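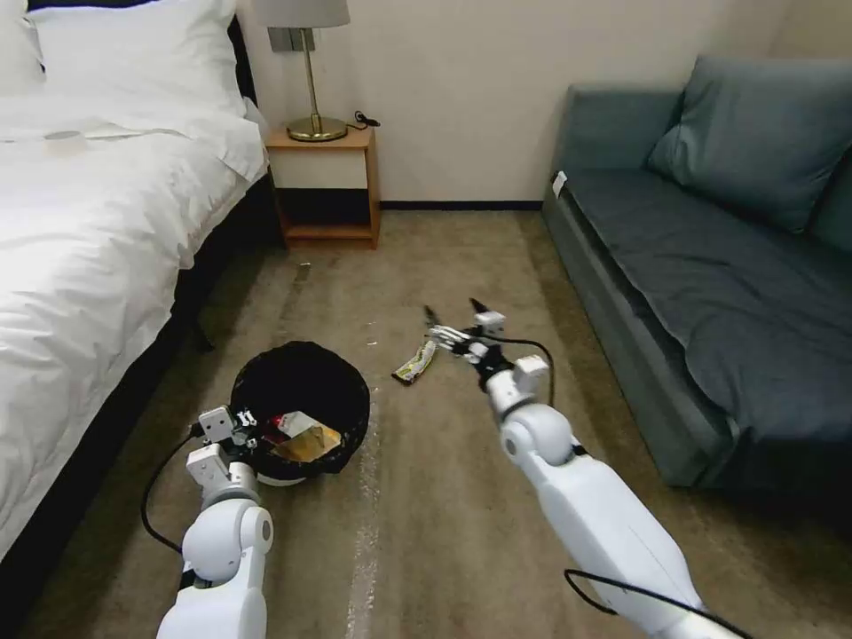 Trurcombe Town Clerk's Office – Elections Division

Polling Place Walk-Through, with Inspector's Comments
Site: Lanex Hall, Precinct 4
Inspector: Reijo Rantala

Marks are OK, FIX or SEE COMMENT. Please do not invent a fourth mark. Last time we got several "fine I guess" and one smiley face.

OUTSIDE

1. Accessible parking marked and clear. FIX
The spaces are marked. One of them also holds a pallet of road salt. The hall manager says it will be gone by February. The primary is in February. We have asked for a more precise answer.

2. Path from parking to door, no steps, no loose mats. OK
The ramp is solid and the handrail does not wobble. I leaned on it harder than most voters will.

3. No-campaigning line measured and chalked. SEE COMMENT
Measured twice. The line runs straight through the flower bed, so a supporter with a sign may legally stand among the tulips but not beside them. Flags would work better than chalk, as mulch does not take chalk well.

4. Outside lights working. FIX
One of 2 is out over the side door. Polls close at 8 p.m. and it will be dark well before that.

INSIDE

5. Voting booths stable, with room to pass behind. OK
All of the Stident folding booths stand up on their own. The one that used to bow to voters has been retired.

6. Accessible booth at correct height, facing away from foot traffic. FIX
Height is right. It faces the coffee table, where privacy goes to die. Turn it toward the wall.

7. Extension cords taped down. FIX
Taped, yes, with gift wrap tape. Use the wide gray kind in the supply tub.

8. Ballot scanner within reach of a grounded outlet. OK
Outlet tested. Please leave the sticky note that says DO NOT UNPLUG. It replaced a sticky note that said PLEASE DO NOT UNPLUG, which did not do the job.

9. Ballot stock sealed and matched to the delivery slip. OK
Slip says 1,000, seals unbroken, seal numbers match. Store in the locked closet and not under the stage, however handy the stage may be.

10. Emergency ballot box present, empty, lockable. SEE COMMENT
Present and empty. Lockable in theory. The key is on a ring with nearly 60 others, and none of them is labeled. I found it on my third trip around the ring. Tag it.

11. Exits unlocked and clear from opening to close. FIX
The rear exit is blocked by a Tichý upright piano on wheels. The wheels are locked. See key ring, above.

12. Required signs posted: sample ballot, voter rights, ID rules. OK
All up, all right way around. Someone has hung the sample ballot at a height that suits a basketball team, so bring it down a foot. 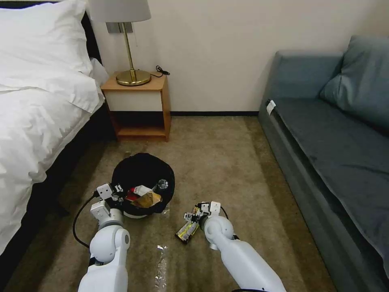
Reijo Rantala added that the piano had been in the same spot at the last two walk-throughs, that he had written it up both times, and that he would like this office to stop marking it "noted" and start marking it "moved." He also asked whether item 3 could be settled with the garden club before anyone plants anything else.

Office response: the garden club has been called. The piano is now marked FIX, in capitals, and a copy has gone to the hall manager.

BEFORE SIGN-OFF

13. Wardens' phone list current. FIX
The second number on the list rings at a pizza place. They were very nice about it.

14. First aid kit stocked, extinguisher tag in date. OK
Extinguisher good. Kit contains everything required, plus a fork.

15. Heat working. SEE COMMENT
It works, with a bang when it starts. Warn the morning crew, who come in at 5:30 a.m. and startle easily.

Result: not cleared. Return visit needed for items 1, 4, 6, 7, 11 and 13. Items 3 and 10 may be closed by phone. Send the signed sheet to the Elections Division counter, and keep one copy in the precinct binder.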